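Evie Heywood has been mending stuffed animals in Surkoncombe for long enough that people now drop them through her mail slot without a note. "I'd like a note," she says. "A bear comes in with one ear and I don't know if the family wants a second ear or if it has had one ear for thirty years and they like it that way. I've had to go door to door."

She works four days a week in the back bedroom of her house and spends the rest of the time answering email. Last year she finished 256 repairs. Most were bears and rabbits, followed by dogs, then what she calls "the category of animals I have to ask about."

She didn't train for it. She was doing alterations for a bridal shop when her cousin Mamta Yadav asked her to look at a plush elephant that had been through a dryer. The fur had melted along one side. Heywood cut out the damaged panel, used it as a pattern, and sewed in a new one from the lining of a coat. "It wasn't a good match. The nap ran the wrong way. I'd never make that mistake now, but Mamta's son was three and he didn't care about nap."

Her basic charge is $40, which covers cleaning, restuffing and closing up to two seams. Eyes are extra. She keeps old glass eyes sorted by size in tackle boxes and won't sell them separately, although she gets asked.

The hardest jobs, she says, are the ones with a voice in them. Growlers in old bears are a weighted bellows in a tube, and when the cloth on the bellows rots there is nothing to do except rebuild it. She learned that from Umesh Bajpai, who repaired clocks in Resthorpe until he retired and who took up growlers because customers kept bringing them to him by mistake. "He told me to use kid leather from gloves. Thrift store gloves, the thinner the better. I did six with new leather first and they all sounded like a door."

The Handeo animals from the 1980s are a different problem. They were sold with a foam filling that turns to yellow crumbs, and the crumbs get into everything. She opens them outside, on the porch, wearing a mask. "You can't vacuum it out through the seam. You turn the whole skin inside out and shake it, and then you wash it, and then you find more."

I asked whether people are ever unhappy with the result. She thought about it before answering.

"Yes. It's nearly always the face. You can replace a leg and they'll never mention it. If I move the mouth by the width of a thread, I hear about it. So I photograph the face before I touch anything, and I leave the old stitches in until the new ones are beside them."

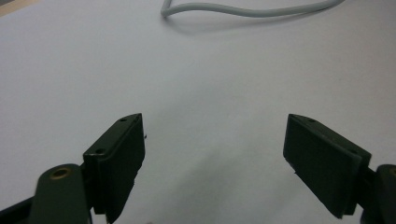
A cable on the work surface.

One customer, Mohit Sachdeva, mailed her a cloth monkey in a shoebox and asked for it not to be washed. It had belonged to his grandmother. Heywood agreed, fixed the shoulder and mailed it back. "I don't wash if they say don't wash. Smell is part of it for some people -- more people than you'd think."

She also runs an email list for other menders, which has 1190 members and is mostly questions about thread. It was started by Khrystyna-Mariia Marchuk, who handed it over when she moved away and still writes in to disagree. The current argument is over whether mohair should be brushed before or after stuffing. Heywood brushes after.

She has no plans to hire anyone. The waiting list is closed until March, and anything that arrives before then goes on the shelf in the hall with a tag on it. She asks that people put their phone number in the box.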